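Mixing notebook, Purkby sessions
May 9, 2026

Picked up where the February entry stopped. Tracks 3 and 7 of the Mussa record are still open, the rest are printed. Henok Abera wants track 3 to sound closer to the rehearsal tape, so today was spent on drums and bass only. No vocals touched.

Drums first. The overheads were 15 samples late against the snare close mic. Moved them forward, checked polarity on the kick, left the room pair where it was. The low end of the snare came back straight away. Took the gate off the toms entirely and cut the ring by hand between hits instead. Slow work, but the gate was eating the ghost notes in the second verse and Henok noticed it on the last reference.

Parallel compression on the drum bus is now the Biria unit, slow attack, fastest release, blended low. Tried it louder for the chorus. It makes the cymbals swim. Put it back.

Bass: DI and amp tracks disagree below 60 Hz. High-passed the amp at 60, kept the DI full range, and the note at the end of the bridge stopped disappearing. Distortion on the amp track only. Geum-ok Ahn played this part with a pick up to the bridge and fingers after, so the level jump there is real and should be ridden by fader, with the compressor left alone.

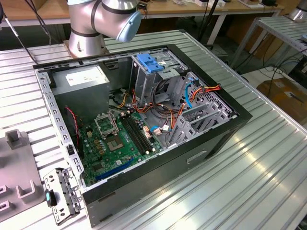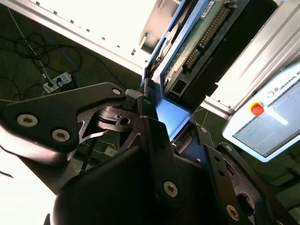 Guitars are next. There are two takes of the left rhythm part and the second is tighter but has the string buzz at the top of the third verse. Comp: take two throughout, take one for those four bars. Crossfades at 40 ms, any shorter and the sustain steps audibly. The right-hand guitar stays as one complete take. It drags going into the last chorus and I think the song needs that, Geum-ok disagrees. Print both versions and let the band decide.

Tempo note for whoever opens the session after me: no click on track 3. The grid means nothing. Delay times were set by ear and should not be synced.

Reverb: Prolwood plate on snare and backing vocals, pre-delay up a little from the February setting. Nothing on the kick. The spring on the lead guitar was recorded to tape with the part and can't be removed, so don't add a second one on top of it.

Level check against the finished tracks: track 3 sits almost 3 dB quieter in the verses and level with them in the choruses. Leaving that alone until sequencing. If it opens side two it will be fine, if it follows track 2 the verse needs to come up.

To do:
- bounce track 3 without vocals for Henok
- both right guitar versions, labeled
- recall sheet for the Biria
- track 7, find the missing tambourine file
- ask Geum-ok about the bass tuning on 7, low string reads flat on every take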